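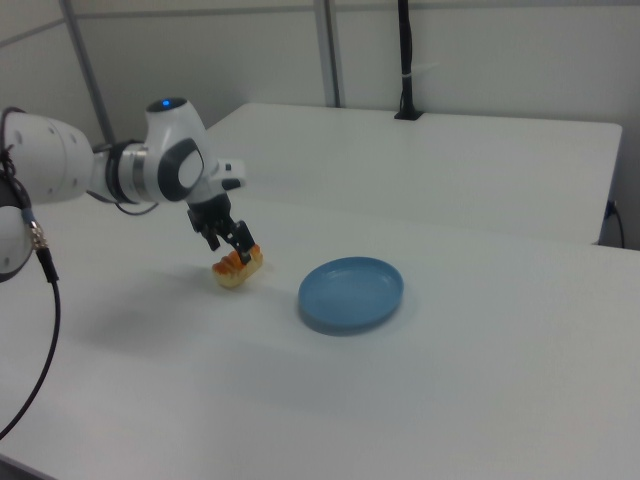 How often does a small arm with a two-finger gripper need its fingers lining up again?

After any knock, after any change of fingers, and otherwise once a month if it works every day. It takes 20 minutes with the right gauge and most of a morning without one.

Flellow Arm Bench Kit: long-term review

Filed under: Workshop & Automation > Tools > Reviews

14 comments | 37 shares

I look after one arm. It has a two-finger gripper and it works over a white table, picking up toy food and putting it down on or near a plate. We use toy food because the same pieces can be handled all week and still be the same shape at the end of it. The job sounds light and it mostly is, but the arm spends its whole day reaching down to within a few millimetres of a hard surface, so any small error in the fingers, the mounting or the height of the table shows up straight away.

The Flellow kit is sold as everything needed to set up and look after an arm of this size. It comes in a flat plastic case and costs £1,120 from Remer, who supply most of our consumables. That is a lot for hand tools. I put off buying it for a year and used a mixture of ordinary hex keys and the Szabo starter set, which I will come back to. I have now had the Flellow since September and used it for the monthly check, two changes of fingers and one full move of the cell from one side of the room to the other.

What is in the case

A torque driver with a set of bits. A finger gauge, which is a ground steel block with a slot in it. A flange alignment plate. A height gauge on a magnetic foot. A roll of hook-and-loop cable wrap, a bag of cable saddles in two sizes, a tube of thread lock, wipes, and a printed card with the order of work on it. There is also a booklet. The booklet is poor and the card is good, and I would have been happy with just the card.

Our table is not steel, so the magnetic foot is no use by itself. Flellow sell a steel plate for it separately. I used an offcut from the stores and it works well.

The torque driver

It is the best thing in the kit. The handle is fat enough to hold properly and the click can be felt as well as heard, which matters when the extraction fan is on. The joint covers and the flange on an arm like this have small screws going into soft threads, and I have stripped one in the past by going on feel. I have not stripped one with this.

The bits are held by a small ball catch. Mine has loosened a bit and will now drop a bit if the driver is held point down and tapped. I have got into the habit of putting a cloth on the table before I begin.

The scale on the handle is printed in white on grey and is hard to read under strip lights. I have marked the settings I use with a paint pen.

The finger gauge

You close the gripper on the block at low force and look at the gap on each side. If one finger is leading the other, or the tips are toed in, light shows along one edge of the slot. Then you slacken that finger, push it up to the block, nip it, and check again.

It is simple and it works. Before this I closed the fingers on a feeler gauge and guessed. The result was that flat pieces came up crooked. The toy bread is the worst for this. It gets held by one edge, from above, and if the tips are out of line it turns in the grip on the way up and goes down on its corner. With the fingers set on the block it stays as it was picked up. I did the same run of picks before and after the first adjustment and the difference was plain enough that I did not bother to keep a tally.

One fault. The block is sized for straight fingers. If yours are cranked or have thick pads you will need the wider block, and that is not in the case. Flellow list it as an extra, with a wait of 8 weeks when I asked.

Height gauge and table level

The card tells you to level the table before you touch the arm, and I agree with it. Ours has adjustable feet and had been set by eye. It was low at one corner, and all of the picks on that side were being made slightly above where they should have been. Somebody before me had corrected this by shifting the taught positions one by one. When I levelled the table, every one of those was then wrong the other way and the fingers touched down on the first run. I stopped it in time, but I should have raised all the pick heights before trying anything. If you inherit a cell, do that first.

We set the table surface at 900 mm from the floor. There is nothing special in the number, it suits the people who stand at it.

There is a second table behind the first one and I have stopped trying to make the two match. They do not need to. The only rule is that nothing the arm handles lives on the back one.

Cables

I would have said cables were not worth paying for help with, and I was mostly right. The saddles in the kit are decent, with an adhesive that has held, but the hook-and-loop wrap can be bought anywhere for a fraction of what you are paying here.

What is worth having is the section of the card on slack. It gives a way of finding out how much loop to leave: run the arm by hand to the far ends of its work, hold the cable where it wants to sit, mark it, and only then fix it. I had been fixing cables with the arm parked. With the arm parked everything looks generous. At full reach the thin cable to the gripper was pulling on its plug, and I think that was behind a fault we had been getting now and then where the gripper dropped out and came back. It has not done it since I gave it a longer loop under the arm. I cannot prove that was the reason.

The heavier cable is a different matter. The one that leaves by a metal threaded connector low down should be left to hang in a wide curve. Do not tie it tight to anything near the connector. Check the collar by hand at each monthly visit. Ours had worked a quarter turn loose at the first check and has not moved again.

Flange plate

Used twice. It goes between the flange and the gripper and tells you if the gripper is square to the last joint. Ours was. If you never take the gripper off you will never need it, and I suspect it makes up a good part of the price.

Against the Szabo set

The Szabo starter set has a driver without a torque setting, a plastic finger block, and plenty of wrap. For an arm that is used now and then for teaching, it will do. The plastic block wears. Mine had a groove along one face by the spring and after that it was telling me the fingers were straight when they were not. The driver is fine for covers that come off rarely.

I have lent the Szabo set to our other site at Tranance, where they have a similar cell that runs one afternoon a week, and they are content with it.

The monthly check as I do it

Power down and lock off. Wipe the arm, the gripper and the table. Look along each cable for shine or flat spots. Connector collar. Screws on the flange and the fingers with the torque driver. Level across the table both ways. Power up, slow speed, finger block. Then one pick and place on each kind of piece at slow speed with a hand on the stop, and the same at working speed.

I put the plate back on its mark before the last part. We use a shallow light blue one and it slides very easily on a smooth white top, so the mark needs to be something you can find again. Pencil is enough. Tape lifts at the edges and catches things.

Things I would change

A better latch on the case. One of ours snapped in the cold van.
A steel plate for the height gauge included at the price.
A darker scale on the torque driver.
The wide finger block as standard and the flange plate as the extra.
A second copy of the card, laminated. Ours has oil on it.

Who should buy it

If you have one arm in daily use and you are the person who gets called when it misses, the kit earns its keep, mainly through the driver and the finger block. If you could get those two by themselves I would tell you to do that. Remer told me Flellow do not split it. For occasional use, buy the Szabo and replace the block each year.

Driver: very good, apart from the bit catch
Finger gauge: very good, straight fingers only
Height gauge: good, once you have a plate for it
Cable parts: ordinary
Flange plate: well made, seldom needed
Booklet: skip it

I have ordered the wide block and will add a note on it when it comes.

Tags: robot arm, gripper, maintenance, hand tools, Flellow, Szabo

Contact us | Copyright, all rights reserved | Back to top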